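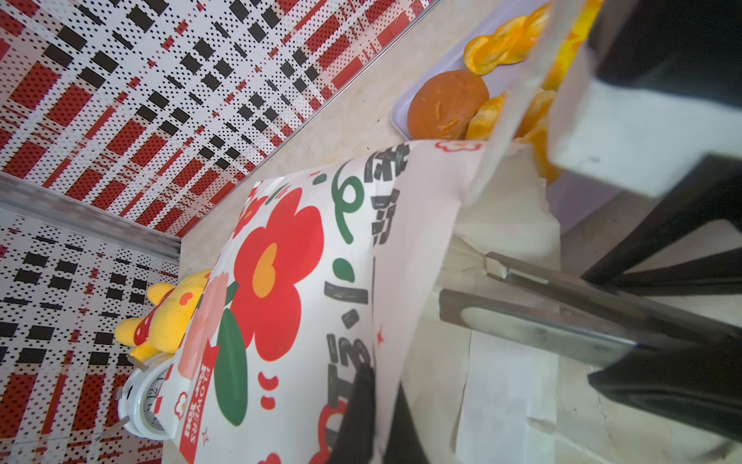 Robots & Tinkering

Teaching by hand, one paper bag at a time

July — posted by Shehu

Home | Posts | Workshop | About | Search

I spent all of Wednesday getting a robot to understand a shopping bag, and I had the best time!

Some background if you're new. Drekel is my arm project, and Pundlow is the skill I'm trying to give it this summer: packing up a small bakery order. Bun goes in the bag, twisted pastries go in the bag, bag gets handed over. A kid can do it. I've been driving the arm through it by remote control, over and over, and saving every run so the model has something to copy.

The bag is where all the fun is. I'd been practicing on a stiff little box, and a box just sits there and lets you drop stuff in. Paper folds. It leans. The big white one with the flowers (the red banner on it says FLOWERS FOR YOU, which cheers me up every time) comes down to the counter at a steep angle, and then you have to find the opening with one metal finger and work out which layer of paper you're up against. From the wrist camera I get the creases inside the bag really well, and I've started steering by those and ignoring my side view completely.

I tried guiding the arm by hand first, just holding it and pushing it where I wanted it to go. It's lovely for big moves. You feel like you're teaching someone to dance. But near the paper my own hand kept blocking the wrist camera, so the recordings were full of knuckles. Remote control is slower to learn and so much cleaner once you have it — I'd say it took me 11 runs before I stopped fighting the controls.

Total so far: 280 demos recorded, 271 kept. The ones I threw out were mostly me losing patience near the end and yanking. If you yank, it learns to yank! I've gotten strict about this.

Other things I changed this week:

I slowed down the last bit before contact. The replays look much calmer.

I left clutter on the counter. The yellow plush and the round alarm clock are staying put for this batch, and the next batch gets them moved somewhere else, so the model can't use them as landmarks.

I kept the loud plaid walls. My first Curkirside setup was plain gray all the way around and the policy got very confused by anything with a pattern on it, so now it gets patterns for breakfast.

Still open: the handle. It flops down over the front of the bag and I haven't settled on whether to grab it or go for the rim. I've got 3 ideas and I'm going to record a short set with each before picking one. If you've done this with bags, tell me which you went with, and please tell me what kind of fingertips you use. Mine are bare metal on the long finger and I'm wondering about something grippier for paper.

Next post should have the first run with my hands off the controls.

14 comments | 37 shares

Older post | Newer post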